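3.2 Sample handling and storage conditions

Seeds of the five bean landraces were supplied by the Golus collection, where they had been kept in paper envelopes at room temperature since harvest. On arrival each lot was cleaned by hand, and seeds with split coats or insect damage were set aside. The remaining seeds were divided between two storage treatments, sealed jars and open trays, and held for 40 weeks in the same dark room. Relative humidity was logged at the shelf and kept at 53 percent. Hirano and Kaufmann carried out the division independently of the person who later scored germination.

Seed moisture was measured at the start and end of storage by the oven method. Lots from the Umon valley were slightly drier on arrival than the others. No attempt was made to even out this difference, as doing so would have required rewetting the seed and might have affected its later vigor. Starting moisture was entered in the analysis as a covariate. 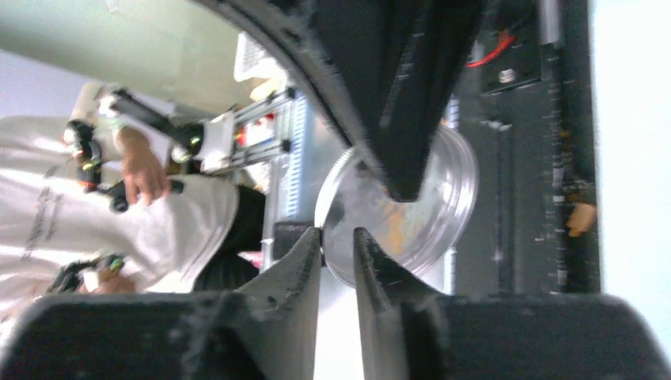

Page last changed: December, 4:15 p.m. (M. Ruchti)
Figure 4. A round, transparent plastic dish.

Germination tests followed the same routine for every lot. Seeds were placed on two layers of damp filter paper in covered dishes and moved to a growth cabinet. Dishes were checked each Wednesday, and a seed was scored as germinated once the young root had broken the coat and was at least as long as the seed was wide. Seeds that had gone soft or carried visible mold were recorded as dead and removed. Those still firm at the final check were nicked with a blade and given one more week, so that hard seed could be told apart from seed that had lost viability.

In total, 485 seeds were scored. One tray from the Cerketti lot was dropped during transfer, and its seeds could not be assigned to their original rows; they are left out of all tables. The effect of this loss on the comparison between jars and trays is considered in Section 4.3.

3.3 Statistical treatment

Final germination was modeled as a binomial response, with landrace and storage treatment as fixed effects and dish as a random effect. Baumgart repeated the analysis with hard seed counted first as viable and then as dead. Both sets of estimates are reported in Appendix B, together with the scoring sheets prepared by Granström. Where the two sets lead to different rankings of the landraces, the text follows the first.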